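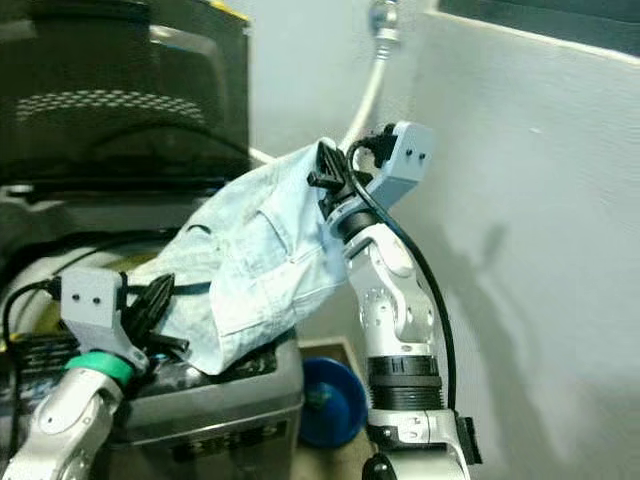
Right, a few of you asked how I'm getting on with the string machine, and the reply got far too long for one post, so I'm doing it as a thread. Get a cup of tea. It's the Ruleck Innes, the brown one with the rocker switches, and I've now had it long enough to have opinions.

---

For anyone who missed the first lot: I bought it in December from a man in Kutgate who was clearing out his late brother's music room. £200, with the legs and the swell pedal but no lid. He'd wrapped it in a duvet and strapped it into my car himself, and then stood and waved me off, bless him.

---

A string machine, if you've never met one, is a sort of cousin to the home organ. Every key sounds at once if you lean on it, so you can play great big chords, and then the whole lot goes through a chorus circuit that makes it swim. Real violins it does not resemble in the slightest. It sounds like being a bit sad on a coach, and I love it.

---

Ruleck made about 2000 of these before they went over to making intercoms, or so the story goes on the forums. I've no way of checking that and I'd be glad to hear from anybody who worked there. Mine has the later panel, with Cello and Horn on separate sliders. The early ones have them sharing, and that must have been maddening.

---

So, condition. It powered up first time, it was in tune with itself from top to bottom, and it hissed like a pan of sausages. Also every F sharp was missing. All of them, the whole length of the keyboard, which gave everything I played a faintly religious quality for the first fortnight.

---

Now that sounds like a disaster but it's a well-known thing with this type of instrument, and quite a reassuring one. There's a master oscillator and a divider chip that makes the top octave, and then each note has its own divider to make the octaves below. If one note goes in every octave, you look at that one note's chip, or the joint feeding it.

---

I got as far as taking the bottom off and having a good look and putting the bottom back on. I can solder a guitar lead. I wasn't going to practise on a board that old with a mains transformer sat next to it, so I rang Yasir Lashari, who did my organ amp years ago and still has the patience of a saint.

---

Yasir had it on his bench for longer than either of us planned, as he was waiting on a part and then he had flu. But what a lovely job! The F sharp divider was properly dead and has been swapped, with a socket fitted so the next one can just be pressed in. He also replaced the big electrolytics in the power supply, and most of the hiss went with them.

---

Most of. There's still a little breath behind the notes when the chorus is on, and he says that's simply how those delay chips are. He offered to put a steeper filter after them. I asked what it would do to the top end, he pulled a face, and we agreed to leave it alone.

---

Some people asked about the key contacts. Mine were filthy but not broken. They're little wires that swing across to a bar, and the advice I was given was to use a strip of plain card with a drop of isopropyl on it, drawn gently between wire and bar, and then a dry strip. Please don't spray anything into them. And please don't bend them "just to see"!

---

It took me two evenings with the radio on. I did it an octave at a time and played each octave before going on to the next, partly so I'd know if I'd made anything worse and partly for the pleasure of hearing the crackle go. The bottom C still spits now and again if I play it very softly. I've decided that's its business.

---

Playing it, then. The thing I hadn't understood from recordings is how much the swell pedal matters. There's a Sustain slider which lengthens the tail of the notes, but there's only the one envelope for the whole keyboard, so if you hold a chord and add a note on top, the new one just arrives. Ease the pedal back a touch as you play it and it slides in beautifully.

---

My favourite setting at the minute, for the handful of you with one: Viola full up, Cello at 4, Horn off, Sustain at 5, chorus on slow. Then roll a bit of bass off at the mixer. Left hand in open fifths and don't do very much with the right. You can stay there for a whole afternoon and I have.

---

It also adores a phaser. I know everyone says so and I know it's been done to death, but I put my old pedal on the output meaning to try it for a minute and my dinner went cold. Slow as it'll go, with the feedback down. The output is quite hot, mind, so turn the volume slider down a fair way or the pedal starts to grumble.

---

Sang Mạc came round with her bass and we tried it on three of the Standby songs. It's far too much on the fast one, it just fills up every gap like custard. On the slow one in D minor it was so right that we both stopped talking for a bit afterwards, and then she asked if it would fit in her car.

---

It will, with the seats down, but I'm in two minds about gigging it. It's heavy in an awkward, long way, and with no lid I'd be carrying it about with the sliders bare to the world. I could sample it, I suppose. Sang thinks I should sample it and bring the little keyboard. She's very likely right and I don't want to.

---

If anyone has a lid for an Innes, or even a scrap one with the lid hinges still on, I'd happily pay for it and the postage, or drive a sensible distance. Also after a slider cap for the Horn control. Mine has a bit of pen top glued over it, very neatly I must say, but it comes off in my fingers when I'm excited.

---

I've asked Yasir whether he minds being recommended and he says he doesn't, so long as people understand he's slow and they don't turn up without ringing. Message me and I'll pass his number on. He likes string machines and organs best. He's less fond of anything with a membrane keypad.

---

I'll put a recording up once I've found the right lead. It'll be the D minor one, no drums, and you'll probably hear the kettle at the end of it. Thank you for all the kind messages about the F sharps, and to whoever sent me the scan of the service sheet, it's printed out and living inside the piano stool.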